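The Ado Allowance

The clause was on page 22 of the lease, between drainage and signage. Gilbert had drafted it himself and had forgotten it.

"The tenant shall maintain a clock in working order, visible from the public way, and shall set it to local time."

Local time was the difficulty. The island of Ado had kept its own time until July, when the assembly voted to adopt mainland time. The difference was 22 minutes. The vote did not say which way existing contracts should be read. 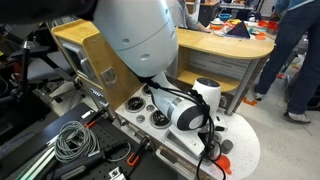
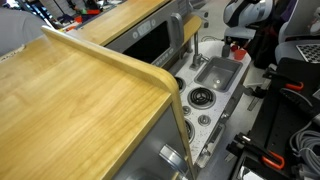
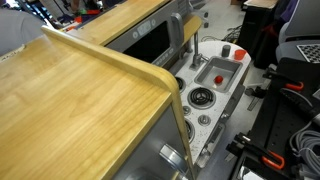 Nosipho Nkosi had been sent by Drasel, the landlord, to inspect the premises and serve notice if the clock was wrong. Her form had 100 boxes and covered every sort of building the firm let, from grain stores to nurseries. She had started with the fixtures, as the form required. Under "kitchen, other than full size" she wrote: light wood tops, grey cabinet, silver knob on the front. She ticked "sound", turned the page and went outside to look at the clock.

It hung over the door on an iron bracket. It showed 11.40. Her watch, set on the ferry, showed 11.18.

"It is fast," she said.

"It is correct," said Hervé Gilbert. "It was set under the lease. The lease has not been varied."

"The lease says local time."

"Local at the date of signing. I wrote it. I was Drasel's man then."

She asked whether he had the drafting notes. He had. They were in a box marked Baloch, after the solicitor who had trained him, and they ran to 511 sheets in no order. She sat on the step and read the first of them. Gilbert brought out a second chair and did not offer tea.

By the time the clock showed 2.00 she had found one sheet that mattered. It said, in Gilbert's hand, "Local: as kept by the ferry."

"The ferry changed over in July," she said.

"The ferry changed its timetable. Look at the clock in the wheelhouse."

She walked down to the quay. The wheelhouse clock had stopped at 6. The mate said it had been like that for years, and that they went by the tide.

She stood for a while with the form against her knee. Box 97 read "Clock: correct / incorrect / not applicable". She drew a fourth box beside it, ruled it neatly, and wrote "as kept by the ferry". Then she asked when they would be leaving.

The mate looked at the water.

"Not yet," he said.

Posted 2019-11-15

6 shares | 3 comments

skillar_reader: Would a stopped clock count as "kept"? I think the landlord has a case.

M.: The tenant drafted it, but for the other side. Any doubt should go in his favour. Good story.

tidewrack: My grandmother's village had two times as well. The baker used one and the church used the other.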